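Chapter 4
Heat and the Processor

4.1 Where the heat comes from

Nearly all the electrical power a processor draws leaves it as heat. The heat is made in a thin piece of silicon and must cross several layers before it reaches the air. Each layer resists the flow, and each resistance adds to the temperature of the silicon. This chapter treats the layers in order, starting at the chip.

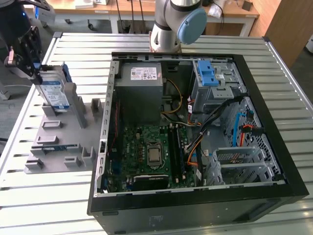 Thermal resistance is given in degrees per watt. Resistances in series are added, as in an electrical circuit. The metal lid over the chip – the heat spreader – has a low resistance of its own. The joint between the lid and the cooler is often worse, as two flat metal surfaces touch at only a few high points and the gaps hold air. Thermal paste fills these gaps.

4.2 Airflow

A cooler moves heat into the case; the case fans must then move it out. The test fan used in Problems 4.3 to 4.6 runs on 12 volts at 800 to 3000 revolutions per minute. Airflow rises in proportion to speed, but the power needed rises with its cube.
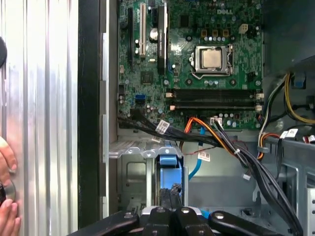 Figure 4.2 Processor in its socket, with no cooler attached.

Section 4.3 applies both results to a closed case.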